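Search this site
Company > About us
Products Service Our people Careers Contact

Jenano makes small timber cabinets, and has done so for long enough that our first catalogue was stapled by hand, mostly crooked. We now ship 2000 a month from the Divness works, where 60 of us share one good kettle.

A few years back we began automating the drawer work. Fitting and checking drawers is the job everyone put their hand up for once. Our first system, Wubshet, was going to free us all for higher things and mainly freed us to stand beside it holding a mop. Sallar, its replacement, is two arms and a great deal better behaved.

What changed for people? The wrist complaints dropped off. The 10 drawer fitters kept their jobs and their pay grade, and now plan the arms' tasks on screen before anything moves on the floor. They also argue with software, a skill our training programme doesn't formally recognise. Hand finishing is still done by hand, and the colour matching is still done by whoever is standing nearest the window.

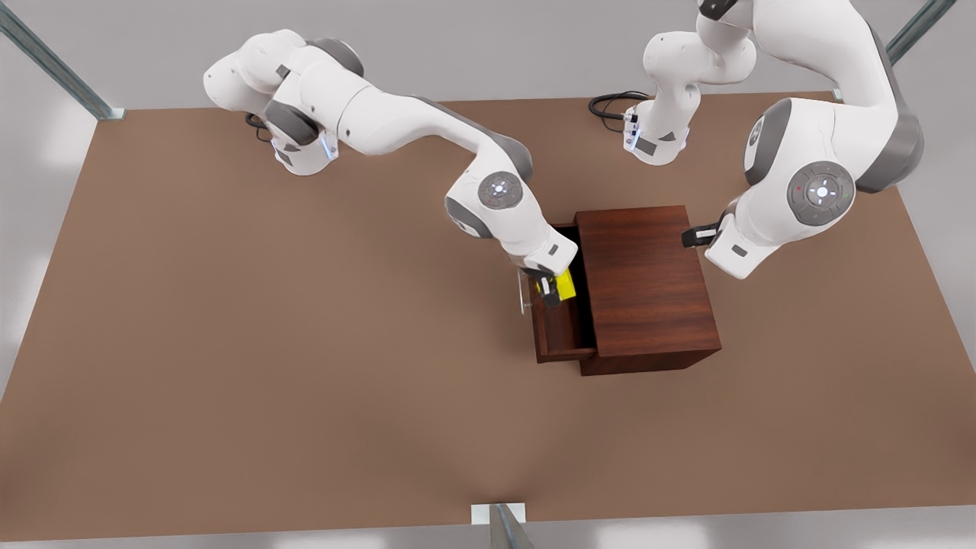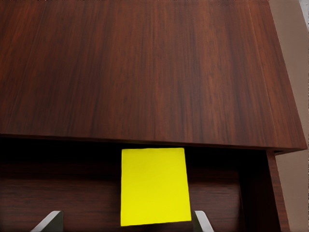

Drawer work in simulation: a yellow object, dark wood and a gripper, in both views.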